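Westgate quarry opens its gates again

What a day we had at Undby! After two summers of waiting, the old Westgate limestone quarry was opened to members on Tue 18 September, and 123 of you came along, which beats every field visit the society has ever run.

Zamfira Furtună met us at the weighbridge. She worked at Westgate as a geologist for 20 years and she still talks about the place as if the next blast were due after lunch. Her walk started on the upper bench, where the pale stone that went into half the kerbs in the county sits on a thin band of dark shale, and went down by the haul road to the floor. Wear proper boots next time, please (you know who you are).

The best of it, for me, was the old tramway cutting. The rails were lifted long ago but the sleepers have left their marks in the clay, and you can follow them right up to the crusher footings. Several of us stayed there far too long and nearly missed the tea.
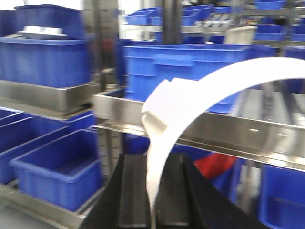 There is news on the lower face as well. Lozano, who hold the lease, have agreed to leave a stretch of 100 metres clear when they begin restoring the site, so the fossil beds will stay open for study. The rest will be graded back and sown with grass and wild flowers. Pumping stops in June, and after that the floor will slowly fill to make a lake. Some members would have liked a longer stretch kept, and I have a good deal of sympathy, but a few years ago the plan was to bury the lot.

Thank you to everyone who brought old photographs and pay slips. We now have 243 items for the Westgate album, among them a lovely run of shift books from the Cerkirar pit next door — I had no idea any of those had survived. If you can put a name to a face or remember which shed was which, come to the next indexing evening. We meet in the reading room at half past seven, and there's always cake.

Places on the spring walk will be offered first to anyone who was on the waiting list this time. Hard hats can be borrowed at the gate, but bring your own gloves and a torch if you want to look into the powder store.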